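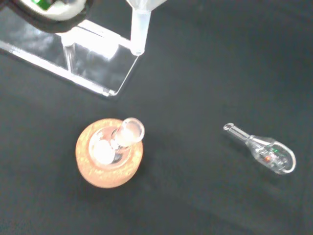 Cleaning a clear acrylic stand without scratching it?

Asked 21 July 2024

I have a clear acrylic stand that I keep on a black cloth on my craft table. It has a flat slab on top of an upright post. Every fingerprint shows, and now there is a cloudy patch on the slab where I wiped off some glue with a paper towel. I also have a small round base with an orange glitter finish that sits on the same cloth, and I find glitter stuck to the acrylic every few days. What should I clean it with? I have window cleaner and rubbing alcohol in the house.

3 answers

Answer 1 (29 votes)
Don't use either one. Window cleaner with ammonia clouds acrylic, and alcohol can cause fine cracks, mostly near cut edges and glued joints. Blow or rinse the glitter off first. If you wipe it dry, you drag it across the surface. Then use lukewarm water with a drop of dish soap and a clean microfiber cloth, and pat dry. For the cloudy patch, try a plastic polish. I use the Flustix one, small circles, 10 minutes, then buff. If the patch is still there it may be glue residue, so wash again before you polish more.

Answer 2 (4 votes)
Agree about the ammonia. Paper towels are what scratched mine. For the cloth, a lint roller gets the glitter up. Do that before you put the stand back.

Answer 3 (0 votes)
I just use window cleaner on mine and it's fine. Had it since April.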